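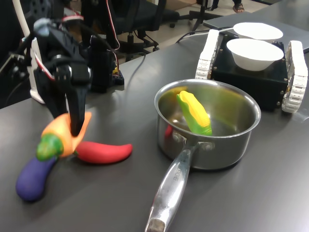
Community Support / Recipe Box / Import and Sync

Ticket 318: recipes missing after moving to new tablet
Status: Solved
Product: Zoltormont Recipe Box
Opened by: account holder
Assigned to: Tarek Nassar

Original request

Hello, and thank you in advance to whoever picks this up. I have used Recipe Box for years on my old tablet and I love it dearly, so please read this as coming from a friend. My daughter gave me a new tablet for my birthday and I have spent three evenings trying to move my recipes across. I made the backup file on the old one (Settings, then Backup, then Save to Card), put the card in the new one, and pressed Restore. It ran for a good while, the little spoon went round and round, and it said "Import finished." No error of any kind.

The old tablet says 700 recipes at the bottom of the list. The new one says 656. I would not have noticed, but I went looking for my aunt's stuffed peppers on Sunday and they weren't there, and then I looked for the eggplant pickles and they weren't there either, and that is when I scrolled down to check the number.

What I have tried so far:

Restarted both tablets.
Ran the Restore again. Same number, same spoon.
Deleted the app from the new tablet, put it back on, and ran the Restore a third time. 656 again.
Made a fresh backup on the old tablet in case the first one was bad. 656.
Turned off the Wi-Fi while it ran, on my neighbor's advice. No difference, but he was very sure of himself.

The old tablet still works, though the battery is poor and it has to stay plugged in by the bread box. Nothing has been deleted from it and I won't touch it until you tell me I can.

Reply from Tarek Nassar

Thanks for such a clear write-up, and please do keep the old tablet exactly as it is. Could you tell me the version number on each one (Settings, About), and send over the names of a few recipes that didn't make it? Also, do you use folders?

My reply

Good morning, Tarek. The old tablet is on 6.2 and the new one is on 7.0. I do use folders, heavily. There is a Dewan folder for everything from my mother's side, a Prilham folder for what I picked up in the years we lived there, and then the ordinary ones like Soups and Baking and Things With Beans.

I sat down with a cup of tea and the two tablets side by side and compared them folder by folder. Missing so far: the stuffed peppers, the eggplant pickles, corn chowder, corn pudding, the red pepper relish I make in November, and a lentil dish that has no proper name and is saved as "the lentils." They don't seem to have much in common. Some of them I typed in myself and some came from the clipping button. At first I thought it was the vegetables, but the braised cabbage came over perfectly, and so did every single thing I have ever done with a zucchini.

One more thing, which may be nothing. Baking came over whole. I don't think it lost a single one, and it is my biggest folder.

Reply from Tarek Nassar

That's helpful. Would you open the stuffed peppers on the old tablet and tell me everything attached to it? Photos, notes, timers, links to other recipes, anything at all.

My reply

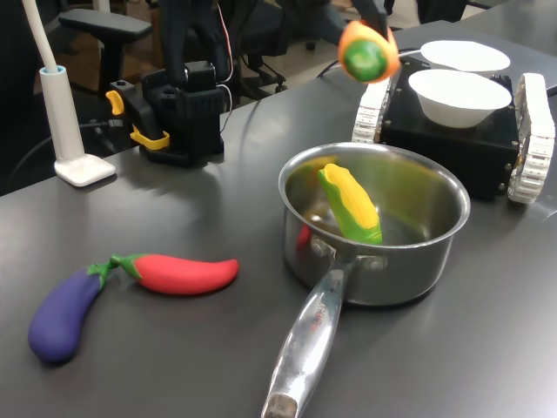

It has two photos, a note about my aunt's oven running hot, no timer, and it is linked to my basic tomato sauce with that little chain button. I went and looked at the others after that. The pickles are linked to the spice mix. Both corn recipes are linked to the same stock. The relish is linked to the pickles, and the lentils are linked to practically everything, I'm afraid — I got carried away the winter I discovered the chain button.

So then I looked at Baking, and you will have guessed it. No links in there at all. I keep my pie crust written out in full inside each pie, an old habit from index cards.

I did find a couple of linked recipes that came across fine, the onion soup for one, so I don't want to lead you down the garden path. The onion soup is linked to the stock too, but that link I only made last spring.

Reply from Tarek Nassar

I think you've found it for us. Links made before a certain update were stored differently, and the new app seems to skip a recipe when it meets one of the older ones. Your backup file should have everything in it, so nothing is lost. On the old tablet, please go to Settings, then Tools, and choose Rebuild Links. Keep it plugged in while it runs. Make a new backup after that and restore it on the new tablet. If the Rebuild Links line is grayed out, close any open recipe first.

My reply, Tuesday evening

Well! It was grayed out, exactly as you said it might be, and it took me longer than I care to admit to realize I had the lentils open in the background. Once I had closed them the line turned black and I pressed it. It asked "Rebuild links now?" and I said yes, and I went to peel potatoes and left it alone.

When I came back it said "Links rebuilt." I made the new backup and gave it a different name so I wouldn't muddle it with the others. There were four on the card by then, all called Backup with a number after them, and I have thrown the old ones out except for the very first, which I am keeping out of superstition. Then I put the card in the new tablet and pressed Restore.

700 at the bottom of the list. I checked for the peppers and the pickles first, then both corns, the relish and the lentils, and every one of them is there with its photos and its chain buttons, and the chain buttons go where they should.

Two small things, neither of them urgent. The Dewan folder now sits at the bottom of the list instead of the top, and I can't seem to drag it back. And the stuffed peppers show the serving size as 1 where it used to say 6. I changed it by hand, but I wonder if others will be off too.

Reply from Tarek Nassar

So glad to hear it! For the folder, press and hold the name until it lifts, then drag it. A quick tap just opens it in 7.0. The serving size is a separate problem and I've passed it along to the people who work on imports. If you come across more, add them to this ticket and it will reopen by itself.

My reply

Press and hold did the trick, and Dewan is back on top. I have gone through Soups and found the serving size wrong on the chowder as well, though not on the onion soup. I'll do Things With Beans tomorrow and write again if I see any more. Thank you for your patience with me, Tarek. May I wipe the old tablet now, or would you wait a bit?

Reply from Tarek Nassar

I'd wait until you've finished checking the folders. Marking this one as solved for now.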